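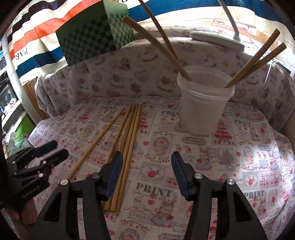
Stokora Craft Room, minutes, 15 Jun 2023

Start late, tea first. Last minutes ok, no changes.

Sticks. Wooden ones need sorting before the next kids session. Agreed: all go in the white plastic tub, none left loose on the tablecloth. Thick and thin can share for now, split later if anyone complains. Pack of 100 from Minja still not here, chase again.

Tablecloth. White one with the pink and red print stays on the long table. Request for a wipe-clean cover instead, voted down. Cold wash only pls, glue off first.

Tubs. Want 2 more with lids, Nunance has them. Labels on the side not the lid, lids get swaped.

Money. Balance 1181 dollars. Paint order held over to next time. Holtier invoice paid.

December fair. Table booked. Want 6 sample pieces made up well ahead, stick frames and maybe a star. Glue guns adults only, same as last year.

AOB. Sink slow again. Someone has the good scissors, please bring them back. Cupboard key now on the hook by teh door.

Closed, tables wiped. Next date to be emailed.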